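I'll say it - our robotics club at Gullton should spend less time on the Wamenum cup and more on the boring stuff. We get 90 minutes every Thursday, and I'd happily give most of it to moving a ball!
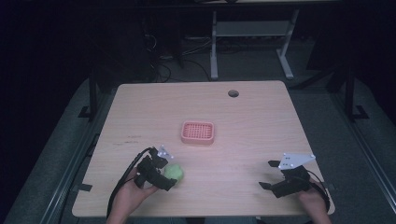 Two grippers, one green ball, one pink basket. Club work at the table.

Kids who drive a gripper by hand start noticing things (how wide to open, when to stop squeezing) that no slide deck ever got across to mine. The cup costs us 900 dollars a year, and only 5 students get to travel. We have 17.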